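The Grurnora Road Bus

Ankit Yadav got to the depot at twenty to five because the first bus left at five past and he liked to walk around it once before he drove it. It was July and there was frost on the mirrors. He scraped them with an old library card and put the card back in his shirt pocket.

The route was the 131. It went from the town centre at Milto out along Grurnora Road, past the golf club and the saleyards, and finished at the turning circle outside the Bouvier works. There were 34 stops. Most mornings he pulled up at nine or ten of them.

Mrs Onia was at the third stop, under the light. She had a shopping trolley and a thermos. She had been catching the first bus for as long as he had been driving it, and she never went to the shops, which were shut at that hour in any case. She rode to the end and rode back.

"Cold," she said.

"Minus two at my place."

She tapped her card and sat behind the door, where she could see the road.

The company had put a notice up in the lunch room the afternoon before. The 131 would stop running before seven from the end of the month. There was a paragraph about patronage and a paragraph about a phone number people could ring. Ankit had read it twice while his soup went around in the microwave. He would be moved to the hospital loop, which was better money and no early starts. His wife had been pleased when he told her. He had been pleased as well, and then he had lain awake until two.

He didn't know whether anyone had told the passengers. There was supposed to be a poster on each bus. He had found theirs rolled up behind the seat with the rubber band still on it.

At the golf club two greenkeepers got on. At the saleyards there was a boy with a school bag who worked a couple of hours with the cattle before class and who always smelled of it on the way back. Then came the long stretch with no houses, where the fog sat in the paddocks and the heater finally began to do something.

"My husband used to do this run," Mrs Onia said.

Ankit looked at her in the mirror. In six years she had talked about the weather, her knees and the price of lamb.

"He drove it?"

"No, no. He was at Bouvier's. Thirty years, on the presses first and then in the tool store. I'd come out with him on the bus and have my tea while he walked in, and then I'd come home and get the kids up. My mother was in the house, so they weren't alone." She unscrewed the thermos. "It was the only half hour we got with no one pulling at us."

"And you kept on with it."

"I was awake anyhow."

A truck went by the other way with its lights on high. Ankit waited until he could see the white line again.

"They're cutting it," he said. "The early one. End of the month."

She poured her tea. She held the cup in both hands and didn't drink any, on account of the bend that was coming. After the bend she drank.

"I saw it in the paper," she said.

"I wasn't sure if you knew."

"My daughter cut it out for me. She thinks I'll sleep in."

The works came up on the left, all the lights on along the long side of it. There had been 600 on the day shift when her husband started. She told him that too, and that there were 104 on it now, and that her grandson was one of them. He had shown her his part of the shop on the open day. At the turning circle the engine ran and the fog went orange in the indicator lights.
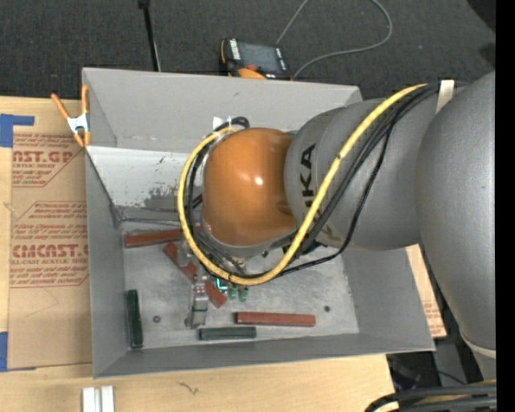 A robot arm over a grey bin.

Ankit opened the doors and let the cold in.

"He likes it there?"

"He likes the pay. He drives himself in. He's got a ute." She screwed the cup back on the thermos. "He offered to take me. Of a morning. I said what would I do when I got here, stand in the car park?"

Four men and a woman got on from the night shift and sat well apart from one another. One was asleep before the doors shut. Ankit checked the time and wrote it on his sheet. They were two minutes late, the same as usual for frost.

"The hospital bus goes past the end of your street," he said. "First one's at ten past seven. That's the one I'll be on."

"Where does it go?"

"Around. Hospital, the pool, the high school, back to the hospital."

"No paddocks."

"There's a bit of one behind the pool."

She thought about it as far as the saleyards. The sky had started to go grey on her side. The boy wasn't due back for an hour or more, and a dog was standing at his stop, looking up the road.

"Ten past seven," she said. "I'd have to have my breakfast first."

"You could bring the thermos."

"I'd bring the thermos regardless," said Mrs Onia, and she moved her trolley in so the woman from the night shift could get past to the door.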